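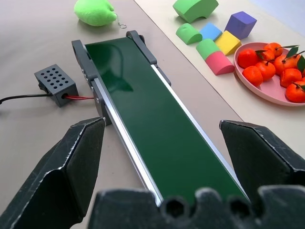

Figure 4.1 Tabletop belt conveyor with aluminum side rails; the control box stands to the left of the frame.

Chapter 4
Belt Conveyors: Frame, Belt and End Rollers

4.1 Scope of the chapter

A belt conveyor moves goods on a closed loop of flexible material stretched between two end rollers. The principle is the same in a bench unit and in a line that crosses a warehouse. Small units are used in this chapter for most of the worked problems, as the parts can be reached by hand and the loads are low enough to be measured with a spring scale.

Chapter 3 dealt with roller tracks, in which the load rests directly on the turning parts. On a belt conveyor the load rests on the belt, and friction between belt and roller carries the drive force. Slip, belt tension and tracking therefore become design questions, and they take up Sections 4.3 to 4.6.

4.2 Main parts

The frame holds the two rollers parallel and at a fixed distance. In the conveyor in Figure 4.1 an aluminum rail runs along each long side of the belt. At the far end the belt turns around a roller held between two dark gray brackets with rounded ends. The mounting block below the left bracket is fixed with small screws to the side of the frame, where the rail begins.

The belt in the figure is dark green with a smooth, glossy surface. Smooth belts are easy to wipe down and let a part be pushed sideways onto or off the line. They hold poorly on a slope, and for inclined work a ribbed or coated belt is chosen (Table 4.2).

Wiring on small conveyors is often left open. A pair of red wires leads from the control box in the figure toward the mounting block, and a black cable leaves the box on the opposite side. Before any adjustment to the frame, disconnect the supply and check that no wire lies against the belt edge.

4.3 Belt length

For two rollers of equal diameter d with center distance C, the length of an open belt is

L = 2C + πd

Both quantities must be in the same unit. The thickness of the belt is ignored here; Section 4.5 gives the correction.

Example 4.1. The packing bench at the Werkton plant has rollers of 70 mm diameter, set 300 mm apart between centers. The belt length is 2 × 300 + π × 70 = 820 mm, to the nearest millimeter.

Rollers of unequal diameter – common where a narrow nose is needed at the transfer point – require the longer formula in Appendix B. The Van Beek and Prerkex data sheets reprinted there list belt lengths measured along the inner face. Lengths measured along the outer face are greater and must not be entered in the formula above.

4.4 Tension and tracking

A belt that is too loose slips on the drive roller when the load increases. One that is too tight overloads the bearings and stretches at the joint. Tension is set by moving one roller along the frame, with equal travel on both sides. If the two sides differ, the rollers are no longer parallel and the belt drifts toward one rail.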